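코시모 페라로를 만나러 가는 길에 이미 소리가 들렸다. 골목 끝에서부터 낮게 깔리는 아코디언 소리였다. 문을 열자 그는 악기를 무릎에 올린 채 고개만 까딱했고, 곡이 끝날 때까지 인사는 미뤄졌다. 나는 그게 무척 마음에 들었다.

페라로는 아코디언을 고친다. 연주도 하지만 본인은 꼭 "고치는 사람"이라고 소개한다. 공방 이름은 스켈트몬트(Skeltmont). 어릴 때 살던 동네의 언덕 이름에서 따왔다고 한다. 한국에 들어온 지는 9년째이고, 말이 빠르고 농담이 많다. 인터뷰 내내 나는 받아 적느라 정신이 없었다.

"처음 손댄 악기는 할아버지 거였어요. 열세 살이었나, 소리가 안 나는 건반이 하나 있길래 드라이버로 열었죠. 다시 닫는 데 3주가 걸렸어요. 할아버지는 그동안 한마디도 안 하셨는데, 저녁마다 옆에 의자를 갖다 놓고 앉아 계셨어요. 그게 더 무서웠습니다!"

그 악기가 지금도 공방 선반에 있다. 시도렌코(Sydorenko)라는 작은 공방에서 만든 것으로, 페라로는 이 이름이 나오자 목소리가 한 톤 올라갔다. 대량으로 만든 악기와 달리 리드를 하나하나 손으로 맞춘 흔적이 남아 있다는 것이다. 그는 리드 한 장을 꺼내 입김을 불어 보였다. 손톱보다 조금 긴 쇳조각에서 그렇게 또렷한 음이 나다니, 나는 세 번이나 다시 불어 달라고 졸랐다.

아코디언의 소리는 이 얇은 금속 혀가 떨리면서 난다. 주름상자를 밀고 당기면 공기가 리드를 지나고, 리드가 떨리고, 그 떨림이 나무 상자 안에서 울린다. 설명은 간단한데 고치는 일은 그렇지 않다. 리드를 붙인 밀랍이 오래되어 갈라지면 음이 떨어지고, 가죽 조각 하나가 말려 올라가면 딱딱거리는 잡음이 생긴다.

"손님들은 건반이 고장 났다고 들고 오세요. 열어 보면 열에 여덟은 공기 문제예요. 어디선가 새는 거죠. 저는 악기를 받으면 제일 먼저 아무 건반도 누르지 않고 주름상자만 당겨 봅니다. 쉬익 소리가 나면, 아, 오늘은 길어지겠구나 해요." 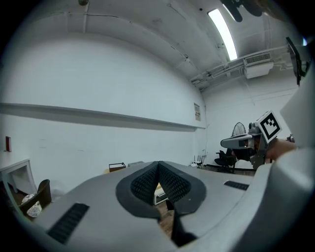

주름상자 얘기가 나오자 페라로는 아예 의자를 당겨 앉았다. 접힌 두꺼운 종이에 천을 대고 모서리에 가죽을 붙이는데, 모서리 한 군데만 잘못 붙여도 전체가 비틀어진다고 한다. 풀이 마르는 동안에는 절대로 건드리면 안 되는데 본인은 꼭 한 번씩 만져 본단다. 공간 얘기도 한참 했다. 그는 나무 바닥과 흰 벽이 있는 방을 좋아한다. 카펫이 깔린 방에서는 높은 음이 먹혀 버려 조율을 믿을 수 없고, 나무 바닥에서는 낮은 음이 발바닥으로 올라온다는 것이다. 흰 벽은 순전히 취향이라고 했다. "벽이 조용해야 귀가 열려요." 이 말을 하고는 자기도 멋쩍은지 크게 웃었다.

9월에는 공방 식구들과 작은 연주회를 열었다. 이름은 '코븐(Coven)의 밤'. 코븐은 페라로가 아코디언을 배우는 사람들과 만든 합주 모임인데, 회원은 27명이고 그중 절반 이상이 악보를 못 읽는다. 그래도 된다고 한다. 귀로 외워서 연주하는 곡이 더 오래 남는다는 게 그의 지론이다.

"마지막 곡에서 한 분이 완전히 틀렸어요. 완전히요. 그런데 옆 사람이 그 틀린 음을 따라갔고, 그다음 사람도 따라갔어요. 원래 곡보다 좋았어요. 집에 와서 그 부분을 악보에 적어 두었습니다. 이제는 그게 정식 버전이에요."

나는 그날 객석에 있었다. 틀린 줄도 몰랐고, 옆자리 어르신이 눈물을 훔치시는 걸 보고 나까지 코끝이 찡해졌던 기억만 난다. 아코디언이 이렇게 다정한 악기인 줄 왜 이제야 알았을까! 사람 가슴에 딱 붙여 안고 연주하는 악기라 그런지 소리에도 체온이 있는 것 같다.

요즘 그가 푹 빠져 있는 일은 장부 정리다. 공방을 열고 지금까지 고친 악기가 307대인데, 한 대 한 대 어디가 아팠고 무엇을 갈았는지 전부 공책에 적혀 있다. 슬쩍 넘겨 보니 수리 내역 옆에 엉뚱한 메모가 많았다. '주인이 왈츠만 침', '안에서 콩 나옴', '냄새 좋음' 같은 것들이다. 콩은 어쩌다 들어갔느냐고 물었더니 주인도 모르더라고 했다.

배우고 싶은 사람에게는 무엇을 권하느냐는 질문에 그는 잠깐 생각하더니 뜻밖에 악기를 사지 말라고 했다.

"빌리세요. 두 달만 빌려서 안고 있어 보세요. 무거운 걸 사면 어깨가 먼저 그만둡니다. 저는 처음 오시는 분께 데즐리(Desley)라고 부르는 작은 악기를 드려요. 제가 부품을 모아 조립한 건데, 베이스 버튼도 적고 소리도 수줍어요. 그래도 데즐리로 첫 곡을 치면 다들 얼굴이 환해져요. 그 얼굴 보려고 이 일을 하나 봐요."

나도 데즐리를 안아 보았다. 왼손으로 주름상자를 당기고 오른손으로 아무 건반이나 눌렀는데, 정말로 음이 났다. 당연한 일인데도 소리를 지를 만큼 기뻤다. 페라로는 박수를 쳐 주더니 곧바로 손목을 고쳐 잡아 주었다. 손등을 너무 세우면 나중에 아프다고, 물컵을 감싸듯 하라고 했다. 나는 그렇게 도레미를 쳤고, 파에서 막혔다.

헤어질 무렵 다음 계획을 물었다. 할아버지의 시도렌코를 다시 조율할 생각이라고 했다. 벌써 몇 해째 미루고 있는데, 음이 조금씩 나가 있는 지금 소리가 할아버지가 치시던 소리와 가장 비슷해서 손을 대기가 망설여진단다. "아마 겨울이 지나면요." 그러고는 다시 악기를 무릎에 올렸다. 신발을 신는 동안 첫 곡이 시작되었고, 나는 버스를 한 대 보내고 문밖에서 끝까지 들었다.

댓글 4

바람상자
집에 아버지가 치시던 아코디언이 있는데 당기면 딱 그 쉬익 소리가 나요. 고장 난 줄 알고 10년을 장롱에 넣어 뒀네요. 한번 들고 가 봐야겠습니다.

미래솔
코븐의 밤 저도 갔었어요!! 마지막 곡 틀린 사람 저희 이모예요 ㅋㅋㅋ 이 글 보여드렸더니 정식 버전이라는 말에 엄청 좋아하십니다.

오후네시
장부 메모 더 보고 싶어요. '냄새 좋음'은 어떤 냄새였을까요.

kyo_reed
리드 밀랍 얘기 반갑습니다. 여름에 차 안에 두면 밀랍이 녹아서 리드가 떨어지니 다들 조심하세요. 제가 그래 봤습니다.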